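Search this site Enter keywords Go

Robot Learning from Examples: Handout 3
Gathering Demonstrations, or What You'll Be Doing Until June

Last time we covered how a policy is fit to demonstrations and how little it takes to fit one badly. Today is about where the demonstrations come from. They come from you. The Wadby set you used for the first assignment arrived as a tidy download, and a number of you wrote in your reports that data was "readily available." Please hold that thought.

Our task for the term is beans. The formal name in the task sheet is "granular manipulation in a round container," and you may use it when talking to your parents. Rigid blocks are polite objects: each has one position and one orientation, and you can write both down. A basin of mung beans has no such manners. Push the pile in one place and it gives way in three others, and no two pushes leave it the same shape. A learner needs many examples to get anywhere with that, and they need to differ in ways that matter. 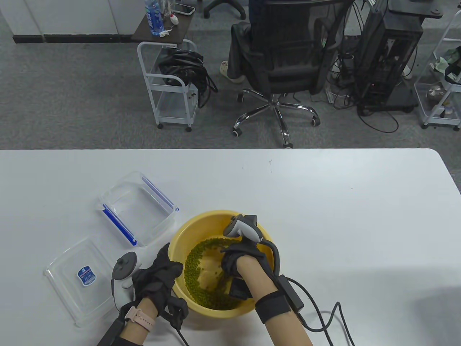
Before recording, read the Troder checklist taped inside the cupboard door. The short version:

- Gloves first, trackers second. Doing it the other way takes twice as long and hurts.
- Hold both hands still while the tracking settles.
- Check that your cables can follow you through the whole motion. Pretend to do the task once with your hands above the rim.
- Say the episode number out loud, even if you feel silly. The audio has saved us more than once.

An episode runs 15 seconds. Each of you owes 480 usable ones by the end of term, and the word "usable" is doing a lot of work in that sentence. An episode is usable if the motion has a clear start and a clear finish, the hands do what the label says they do, and the beans remain in the county.

What counts as variety

Every year someone turns in a huge batch of the same scoop. It's a lovely scoop. The model learns it perfectly and then fails on any pile that isn't sitting where that person liked to put it. Change the starting shape between episodes: a heap against the wall, a thin layer, a ring with a gap, two clumps. Don't smooth the beans back to a neat starting position each time. Your instinct to tidy up is admirable and bad for the data.
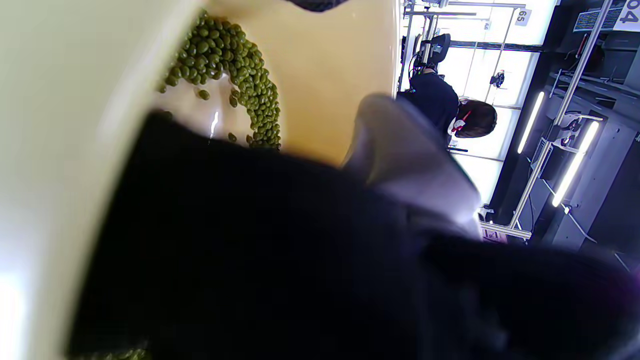
Fig. 1. Beans heaped in a crescent, with loose ones beside the pile.

Vary the hands too. Use fingertips, the side of the palm, slow sweeps and quick ones. If you're left-handed, wonderful, the Sondville set from last year had almost none of you.

Failed attempts are worth keeping, provided you mark them as failed. Half a pinch of beans sliding back off your fingers tells the learner something. The same clip labeled "successful pick" tells it something too, and you'll meet the consequences in Lab 2.

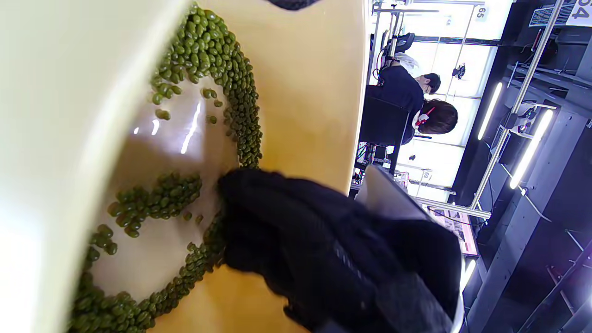 Fig. 2. Fingertips at the lower part of a curved band. Note the separate clump inside the open patch.

Labels

We use the Fawzy scheme, which has fewer verbs than you'd like. Sweep, press, scoop, pinch, spread. If you think your motion was "more of a nudge," pick the closest verb and put the nudge in the notes column. Last year's notes column contained some of the finest prose in the department, along with a recipe.

Label right after you record. People who wait until evening find that every clip looks like every other clip: a black glove, some green beans, a growing sense of doubt. Close views are the hardest to sort out later, when the hand covers most of what you'd want to see.

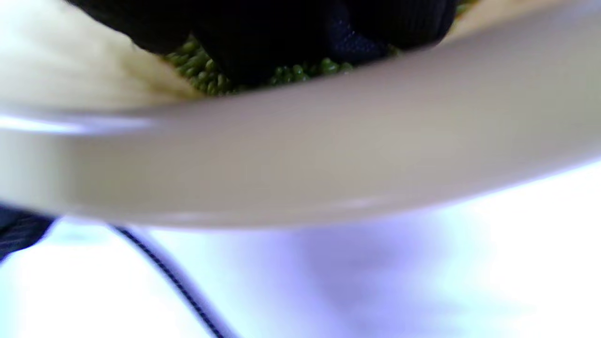
When two views of one episode disagree about what happened, go with the one that shows the contact between fingers and beans. If neither does, mark the label "unclear" and move on. A modest number of unclear labels is healthy. A batch with none makes me suspicious, and I will go looking.

For next time

Record your first batch, swap it with a partner, and label each other's clips without looking at the original labels. Bring both sheets to class. We'll compute agreement on the board, in front of everyone, so choose a partner you can forgive. Spilled beans go in the jar by the sink and not back in the basin.

Shares 15 Comments 2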